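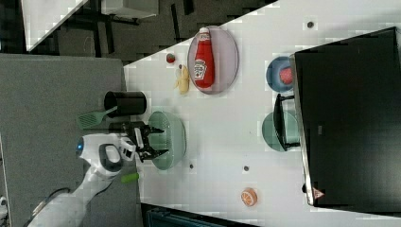 Do we need matching dishes? A second opinion

24 October 2019

Every fall somebody proposes that we replace the mixed dishes with one matching set, and this year the proposal has a price attached: $1,842 for the Prulen range, all of it white. I have read the brochure twice and I'm still not sold.

The argument goes that mixed colors look messy. Maybe they do. Put a pale green bowl, a blue one, a teal plate and the big lavender-gray oval on the same white table and no decorator is going to call you. But I can ask for "the blue bowl" from across the room and get the blue bowl. Try that with a stack of white ones.

Prulen also says its rims are "chip resistant for 10 years." Resistant is a roomy word. We heard much the same about the Zumlow mugs, and 5 of those were in the trash by August.

The part of the plan I do like is the serving plate rule. Sauce bottles go on a plate, the Heinz included, and they stay there until the meal is over. It costs nothing and it would spare the tabletop. A slotted spatula deserves the same treatment, if you ask me, but that isn't in the plan.

If you want to defend the white set, write to me before the next issue and I'll print what you send, up to 19 lines. Please don't just forward the brochure.

Nazanin Kiani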